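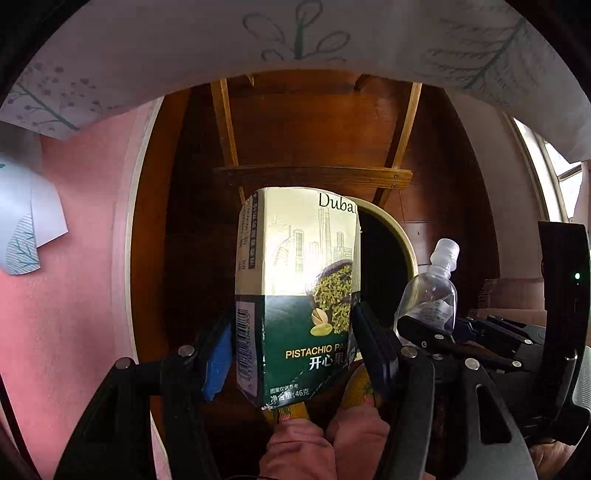

Skivside 店内レビュー

駅から川沿いに5分ほど歩いた角にあるカフェ兼食堂。9月に入って2回行ったので、まとめて書いておく。

1回目は昼。日替わりのスープとパンのセットを頼んだ。スープは白いんげんとセロリで、塩は控えめ。パンは酸味のあるライ麦で、薄切りが3枚つく。量は女性なら足りるが、よく食べる人は追加したほうがいい。

2回目は夕方に友人のMarinaと。きのこのタルトは生地が厚く、底までよく焼けていた。サラダのドレッシングは甘く、自分の好みからは外れる。Marinaは気に入ったようで、皿に残った分までパンでぬぐっていた。コーヒーは普通。深煎りしかないので、浅煎りが好きな人は紅茶にするといい。

席は窓側が落ち着く。奥のテーブルは厨房の音がかなり聞こえる。会計は現金のみだった。予約は電話だけで、昼は受け付けていない。

系列のJostitzのほうが品数は多いが、味はこちらが上だと思う。次はタルトをもう一度と、売り切れで食べられなかった豆のコロッケを頼むつもり。

評価:5点中3点
投稿日:5/9/19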